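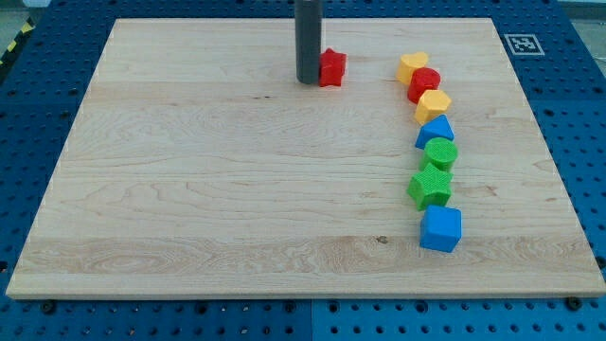 Bench tips for anyone teaching a robot arm to push things about

October 14, 2025

We've been running pushing trials on the Girnard bench for months now, and I love this work! No grasping, no fingers, just a blunt end sliding shape-sorter blocks to a target spot. The research question is simple enough: does a policy learn more from lots of tidy demonstrations, or from fewer messy ones where the operator makes mistakes and recovers? We recorded 382 demonstrations, split them both ways, and the messy set won. Over 200 test pushes it reached the target 179 times – the tidy set was 28 behind. Most of the gap came from stars, which love to spin off a point when you nudge them.

A few workshop habits made those numbers worth trusting, and most of them suit any small bench.

Bolt your board down. A clamp creeps over an afternoon and your calibration creeps with it. We use a maple-coloured timber board on a perforated table and check the bolts every morning.

Stick the printed marker to the table and keep it off the work surface. Boards get sanded and swapped, and the marker should stay put through all of it. Matt paper, please – gloss flares under the lights.

Wipe the wood with a barely damp cloth, then give it ten minutes. Skip polish and wax altogether. One coat of furniture wax on our old board changed how far everything slid, and we threw out a full day of trials.

Mix your shapes. Cubes and cylinders flatter a policy. Put a heart or a triangle in and you'll learn something by lunch.

Dust the undersides of the blocks too. A soft paintbrush does it.

Write down the start layout before every run, even when you're sure you'll remember it. Our layouts go in the Landside notebook in pencil, one page per session.

Next up is the same test on a rubber mat, hopefully by December. I can't wait to see what the stars do on that!

Comments (3)

jillis_fan: The wax tip explains SO much about my last fortnight. Stripping the board tonight.

Tinshed: Were the messy demos messy on purpose, or did you just keep the bad ones?
Reply from author: Both. Beginners' sessions, plus planned bumps from the experienced operators.

coelho22: Cork mat next, after the rubber? We had odd results with cylinders on cork and would love to compare.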